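**Vendville, May 12, 2021.** Colex Books is very happy to announce that its long-awaited history of small-town presidential campaigning, *The Sirthorpe Letters*, will be in bookstores this August, and we could hardly be more pleased with how it has come together!

The book gathers 89 letters written by precinct workers, drivers and local newspaper editors during four national campaigns, most of them never printed before. They came to us in 3 trunks from a house in Sirthorpe, and reading through them (the handwriting is a story all its own) took far longer than any of us had planned. There are complaints about train times, kind words for a losing candidate, and one very long quarrel over who should introduce a senator at a county fair.
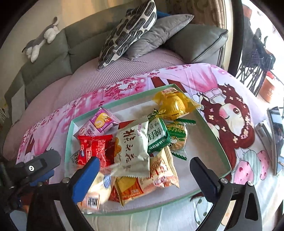
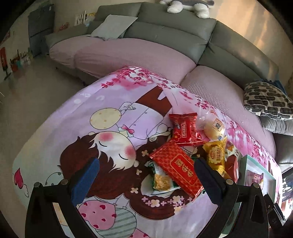

Readers who enjoyed our earlier Radu Series on the American presidency will find the same friendly notes and maps, along with a full index and a timeline of each campaign. Teachers may ask for a free reading guide, suited to high school and early college classes in history or government.

A signed and numbered first printing of 1157 copies can be ordered ahead of time through the Colex shop in Vendville or through your own neighborhood bookstore, which we always love to see supported. Review copies are available now, in print or as an e-book, and requests from newspapers, radio programs and book clubs are all warmly welcomed by the Colex press office.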